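共享茶水间改造及设备更新 进展报告
报送：Matow基金 社区设施资助组
报送单位：Filtau社区活动中心
2022年9月

赶在截止前先报一版，表格版的支出明细随后补。有些地方写得粗，见谅。

一、总体情况

茶水间改造主体已完工，比计划晚了一些，主要卡在线路。4月份进场时才发现老插座那一路和走廊灯共用，不敢直接接大功率电器，停下来重新走线，找Dobson电工队报的价，单独拉了一路。墙面补完、刷完，水槽换新，台面没动。热饭用的微波炉已到位，通电正常，显示屏亮。冰箱还没到，见后面第四部分。

使用人群没变：白天是来上课的老人，中午有自带饭的，傍晚是等孩子下课的家长，还有晚上合唱排练的。原来那台旧炉子门关不严，转盘也缺角，停用好久了，大家中午吃冷饭，意见最多的就是这一条。所以这次设备部分优先办微波炉，其他往后排。

二、设备采购（微波炉）

选型时定的几条要求，跟申请书里写的一致，简单重复一下：
——台面放得下，小型的，不嵌柜
——面板中文，字别太花，常用时间一按就有
——开门省力，最好是按钮式，不要硬拉的
——颜色浅，脏了看得见，好擦

最后买的是美的（Midea）一台米白色台式机。超出单项预算一点点，差额从杂项里出，已按你们上次邮件的意见单独列账。发票829元，送货上门，没另收安装费。比价时还看过一台旋钮的，便宜，700元，但是旋钮刻度小，老人看不清，没要。

面板上有10秒、1分、5分三个快捷时间，热杯牛奶、热个馒头、热一盒饭，基本够用了。另有微波火力、智能解冻等，日常估计用得少。启动键是橙色的，很显眼，这个当初没写进要求，算是意外之喜。

新微波炉照片：

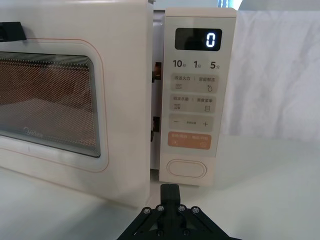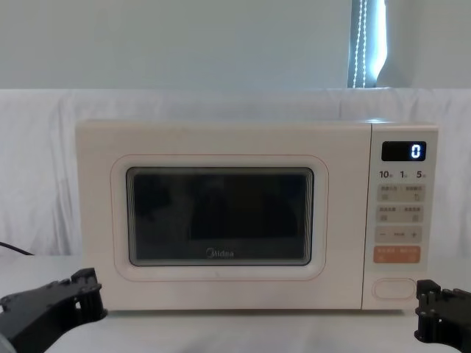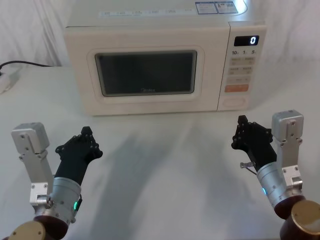

三、使用规则和培训

规则草稿写了一版，贴墙用，A4一张，大字。内容如下，贵方如有意见请尽快，月底要去打印：

1. 金属餐具、锡纸、带金边的碗不能放进去。
2. 带壳鸡蛋不能热。
3. 盒饭盖子掀开一角再热。
4. 空炉不要启动。
5. 汤水洒了当场擦，抹布在水槽下面。
6. 排队时一次一份，热完马上取走。
7. 有焦味、冒烟，先停机、拔插头，不要开门，叫前台。

培训打算做2场，每场都短，就在茶水间里站着讲，上午一场给老年班，傍晚一场给家长。重点讲三个快捷时间怎么按、橙色键在哪里、怎么开门。讲完让每个人自己按一遍，光听记不住的。说明书字太小，另外放大复印一份夹在文件夹里，挂墙上。

清洁由前台排班，每天收工前擦一次内腔，转盘每周拿出来洗。登记表已做好，先试用，格子可能要再画大一点，现在的签名栏太窄了。

四、没办完的事

冰箱。原定从Barnham那边的仓库调一台，说好了又变，现在那台给了别的点。正在问能不能改为采购，需要贵方同意预算调整，申请另附。拖下去的话夏天是过了，影响小一些，但老年班有人带药要冷藏，还是希望尽早。

插座标识。新的一路插座打算贴“大功率专用”，标签还没印。之前有人在这一路上插过接线板给手机充电，已提醒。电源线怎么走也还要再理一理，用线夹固定到台面后沿，线夹已下单，没多少钱，走杂项。

水槽下面的柜门合页松，施工队答应回来修，催了3次。尾款暂时没付清，修好再结。

通风。窗能开，但是冬天没人愿意开，热菜味道会窜到隔壁教室。装排气扇要打墙，要问房东，房东还没回复。这一项不在本期资助范围，先记在这里，免得以后说没提过。

五、经费使用简述

线路改造：已付，略超，原因见第一部分。
墙面和水槽：已付大部分，尾款见上。
微波炉：已付，发票复印件随明细表一起交。
冰箱：未发生。
印刷（规则、标识、说明书放大）：未发生，金额很小。

总的来说没有超总预算，只是几项之间有挪动。挪动的地方都做了备注，如果贵方财务要求走正式变更，请把模版发过来，我们这边手上的是旧版，栏目对不上。

六、下一步

先培训，再贴规则，然后正式开放热饭。开放后头一个月前台会留意中午高峰排队的情况，一台如果实在不够，再考虑错峰，暂时不申请第二台。课表那边也在商量，看老年班能不能早一点下课，和吃饭的家长错开，还没定。

想顺便问一下：下期报告还是这个格式吗？上次说可能改成线上填报，一直没收到链接。如果要改，请提前说，我们录入的人手紧。另外贵方的标志要不要贴在茶水间门口，贴多大，也请给个说法，门牌这周就要送去做了。

附件：支出明细表（后补）、冰箱预算调整申请、墙贴规则草稿

Filtau社区活动中心 行政办公室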